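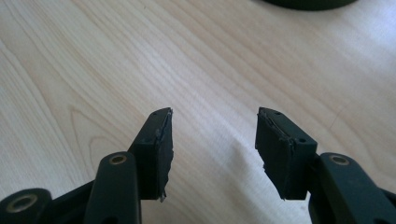
Kuroda m'écrit que le problème vient forcément de l'horloge, et que je peux arrêter de toucher au filtre. Je n'en étais pas convaincu mardi matin, je le suis un peu plus maintenant.

Je reprends. Dans Flestamon, l'outil qui aligne les flux, chaque pince a sa caméra et il y en a une autre à hauteur de tête. Tout est censé arriver avec un horodatage commun. Sur les 394 séquences déjà traitées, 26 ont été rejetées parce que la trajectoire d'une des deux pinces saute d'un coup. J'ai d'abord accusé l'estimation de pose, le bois clair n'offrant pas beaucoup de points à suivre. J'ai donc baissé le seuil de détection et relancé le tout. Même résultat, aux mêmes endroits.

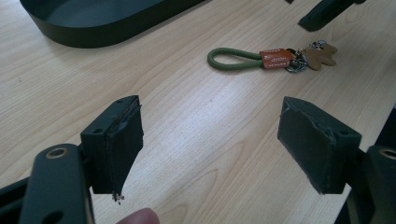

Le porte-clés sur la table, vu depuis la pince.

J'ai ensuite tracé le décalage entre les flux. Il reste stable pendant presque toute la séquence, puis il prend 50 millisecondes d'un seul coup -- toujours du même côté. L'interpolation ne sait pas quoi en faire et le filtre suit. J'ai ajouté une vérification avant la fusion : si l'écart dépasse quatre images, la séquence est coupée à cet endroit et le journal garde l'indice. C'est un pansement, mais les fichiers redeviennent lisibles.

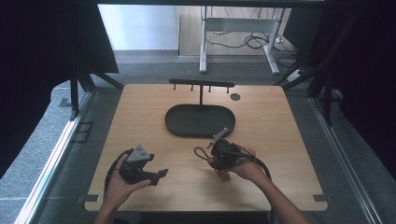
Davberg demande en commentaire pourquoi ne pas recaler les flux après coup, par corrélation des vitesses. C'est faisable. J'ai un essai dans la branche wercombe, qui marche bien quand les deux mains bougent et mal quand l'une des deux attend. Je la laisse ouverte pour l'instant. Prochaine étape : journaliser l'horloge de chaque caméra à la réception, puis relancer les 26 séquences avec l'ancien seuil.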